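Ribbing (knitting)

Ribbing is a knitted fabric in which columns of knit stitches alternate with columns of purl stitches. The knit columns stand forward and the purl columns sink back, so the fabric draws in sideways and springs back when stretched. It is mostly used for cuffs, collars and the lower edges of jumpers.

Types

Ribs are named after the number of stitches in each column. In a 2 by 2 rib, two knit stitches are followed by two purl stitches. A 1 by 1 rib looks finer and lies flatter. Uneven ribs also exist – the Nokska rib, used on fishing jumpers, has wide knit columns parted by single purls.
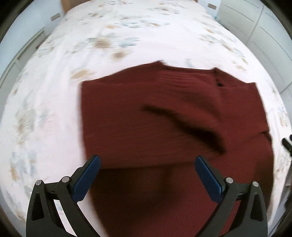

One reader of the Hallider pattern booklets wrote in to object that a band worked on the same needles as the body always ends up too loose, and that going down two sizes should be the rule. Later booklets gave smaller needles for all bands.

Care

Ribbing loses its spring if a garment is hung up wet. Knitted jumpers are normally dried flat and stored folded. A stretched wool band can often be brought back by soaking it for 20 minutes in cool water and easing it into shape by hand. Cotton recovers less well.

See also: Brenura stitch, Garter stitch, Welt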